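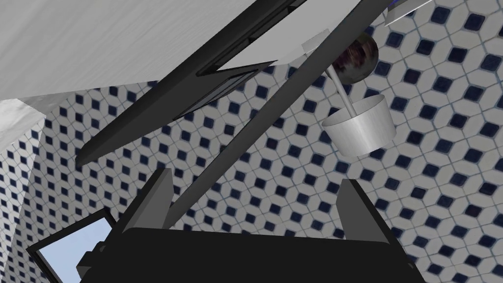 Rule 19

I had a mug of cold coffee in one hand and the rulebook in the other when Florence Hiebert told me I'd be doing the sign-off alone.

"You've read it," she said. "You've read it more than I have."

Which was true, but only because I'm slow and had to keep starting over. The Wultetti kitchen rules run to 200 pages, and most of them are about what a gripper has to do before it's allowed near somebody's dishes. Rule 2 says it shows up open and empty. Rule 19 says it stops short of anything hanging, looks, and waits. It doesn't say how long it waits. People at Charbonneau have fought over that since before I was hired, and I've heard one of them cried.

So there I was with the simulator up, riding along on run 1718. I like the simulated kitchen, I'll admit it. I like the white tiles with the little navy diamonds — my grandmother would have killed for that wall. The fingers were spread wide with nothing between them, so that took care of Rule 2, and I made my check mark. Up and to the right hung the white cup. We were underneath it, looking up at its round bottom.

And the arm stopped.

Good, I thought. Rule 19. I clicked my pen and waited for it to go on.

It didn't go on.

I drank some of the coffee, which was a mistake. I looked at the log, and the log said HOLDING, and then a bit later it said HOLDING again, in case I'd missed it. No fault, no warning. I called Ghislain Li over, because he wrote the waiting part and because his desk is close enough that I don't have to stand up.

"It's being polite," he said.

"It's a cup, Ghislain."

"It doesn't know when it's waited enough. You never told it." He pulled over a chair and sat down on it backwards, like a gym teacher about to have a talk with me. "What would you do? In a stranger's kitchen?"

I thought about the Uson job back in February, my first house visit. The lady there had a shelf of teacups over the sink, and I'd stood with my hands at my sides for the longest time until she laughed and said go ahead, dear, they're only cups. I hadn't thought about her in weeks. I could still hear her say it.

"I'd wait until somebody said okay," I told him.

"So write that down."

Well, I wasn't supposed to write anything down! I was supposed to check boxes and send the sheet to Damov before dinner. But the box next to Rule 19 was right there with a nice wide margin, and I had the pen. I put: Waits until a person says go ahead. Then I crossed out "a person" and put "the person whose kitchen it is," and had to write the last part sideways up the edge of the page.

"Damov's going to send that back," Ghislain said.

"Probably."

"They'll want a number."

"They can call me."

He went off to find something to eat. I dated the sheet, 2022-03-17, and signed it, and then I leaned in toward the microphone, feeling like a complete idiot, and checked over my shoulder for Florence.

"Go ahead, dear," I said.

The log took a second. Then it said MOVING.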